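The July build of Mimik moves grasp scoring out of the planner and into its own node. Test case: a bird figure and a Franka arm in the simulator. 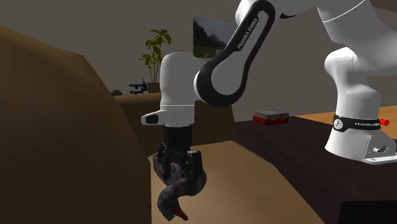 Liya Bogale asked whether the score still sees joint limits. It does, as a penalty term.

Wrist view next. The mask runs at 30 Hz and drops out on dark fingers.
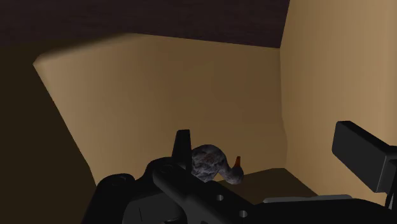 Gulbridge, July

Raised the replan timeout to 500 ms.
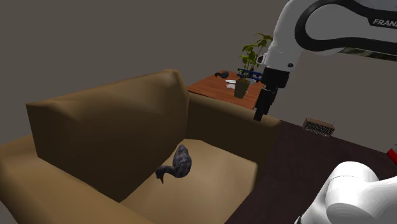
Try 362 as the seed, wrote Yamuna Achari, mine hangs there every time. Mine hangs too.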